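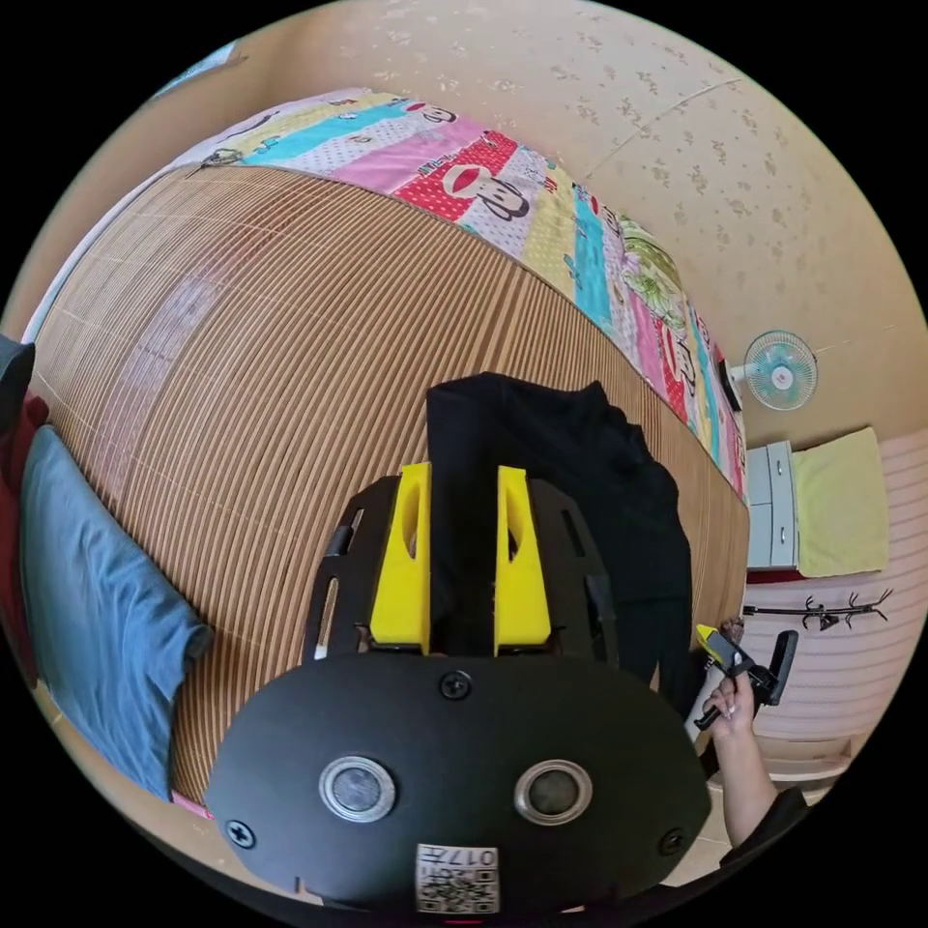

Figure 1. Two hand-held grippers at a bed with clothes on it.

Work and Automation, Unit 6
Teaching the machine: the Ollwood folding case
Instructor: Nosipho Kruger
Read before the August session. Bring the two-page worksheet.

Background

Ollwood is a home services company in Costow. Its home aides clean, change beds, do laundry and put clothes away for clients who pay by the hour. The company employs 56 aides. Last year it signed an agreement with Meléndez, a small firm developing a robot that folds and stacks clothes. The robot learns from recordings of people doing the same job.

The recordings are made with hand-held grippers. A person holds one in each hand and does the task with the gripper fingers in place of their own. Meléndez asked for work done in ordinary rooms, so the sessions take place in bedrooms, on beds, with everyday clothes. Ollwood supplied the workers from its own staff. The first order was for 400 completed folds.

Most of the reading on automation in this course deals with what happens after a machine arrives. The Ollwood case is about an earlier stage. The robot is still in development, no aide has been replaced, and yet the job has already changed for the people doing the recordings.

The task as it was, and as it is now

Adeel Ghumman has been an aide for nine years. Asked to describe how he folds a shirt, he first said he didn't know. He then listed what his hands do: feel for the seam, pinch the shoulder, shake out the sleeve, smooth with the flat of the palm. He does most of it while talking to the client or looking at something else.

With the grippers, several of those moves are gone. There is no palm to smooth with. Each gripper has two fingers, so cloth can be pinched and dragged, and little else. The worker can't feel whether they have picked up one layer or two and has to look. Sleeves take the most planning.

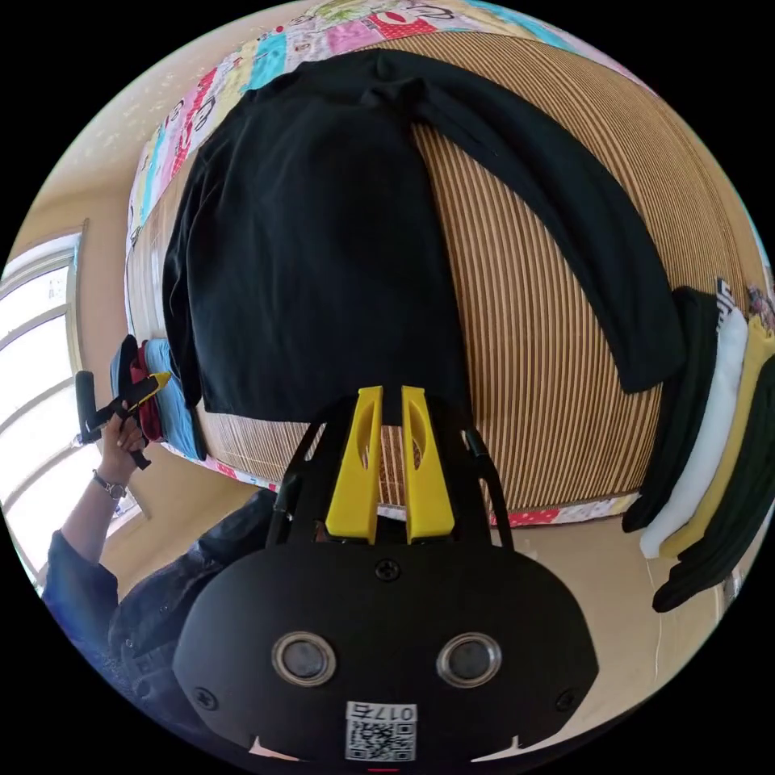

A long-sleeved shirt is usually spread flat before the first fold, and the order of folds is decided before anything is picked up. Ghumman says the deciding is the tiring part. He also says that he is slower with the grippers than he was in his first week on the job, and that this bothered him more than he expected.

Anum Abbasi, who started at Ollwood two years ago, had the opposite reaction. She liked having a set method and being told when a fold was good. In regular visits she gets feedback only when a client complains.

What counts as good work

On a client visit, a fold is good if the pile is neat and the client is satisfied. In a recording session, it is good if it can be used. Meléndez gave the aides the following rules:

Start with the garment on the bed, in any position.
Keep the gripper fingers in view.
Do not touch the garment with a bare hand once the recording has begun.
If a garment slips, pick it up again and continue.
Place the finished garment and open both grippers before stopping.

The fourth rule caused the most discussion. Experienced aides tended to stop and start over when something slipped, since a messy fold felt like a mistake. The developers wanted the messy ones kept, so that the robot would have examples of recovery. Tamsin Szabo, the shift lead, had to tell people more than once that a clumsy attempt was acceptable. Some didn't believe her until they saw the acceptance list.

Pay and hours

Session hours are paid at the same rate as client visits. Aides lose tips on those days but do not have to travel between homes. Sessions were voluntary in the first month. After that they went onto the regular schedule, and the notice announcing the change, dated 7th July, did not say whether an aide could decline.

There is no separate payment for the recordings themselves. Once a session is over, the material belongs to Meléndez. Tanner Kennedy, the staff representative, raised this with management and asked for a fee per accepted fold. The company replied that folding is part of the job description and that the aides are already paid for it. Kennedy's position is that folding for a client and producing training material are different products, even when the hands do the same thing. The question was still open when these notes were written.

Skill

Harnum's article (see reading list) uses the term "written-down skill" for knowledge that has been moved from a worker into a manual, a form or a machine. Harnum studied bakeries, where a recipe card could replace part of what a senior baker knew. Consider how well the term fits here. Nothing in the Ollwood sessions is written down by the aides, and Ghumman could not have written it down if asked. The recording takes in the movement without needing the explanation.

A second point is that the grippers record only the folding. An aide who puts clothes away also notices a missing button, a stain, or that a client has stopped wearing anything that buttons. Szabo listed these when asked what she would worry about if a robot took over the laundry portion of a visit. None of it appears in the Meléndez rules.
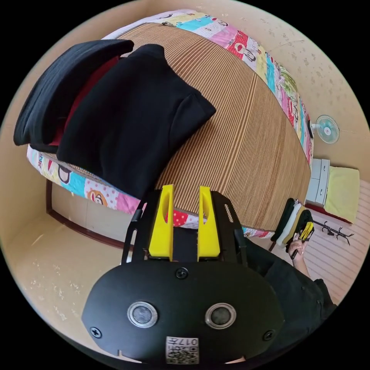
Worksheet

Answer in full sentences, half a page for each item.

Describe one task you do at work or at home without thinking. Which parts of it would be lost if you could use only two gripper fingers on each hand?

Set out Kennedy's argument for a separate fee and the company's reply. Say which facts you would need before deciding between them.

Compare Ghumman's and Abbasi's reactions. How much of the difference do you put down to length of service?

Draft a short notice to staff introducing recording sessions. Include whether they are optional, how they are paid, and who keeps the material.

Reading

Harnum, chapters 2 and 5, in the course packet. Chapter 5 is long; the section on apprentices can be skipped.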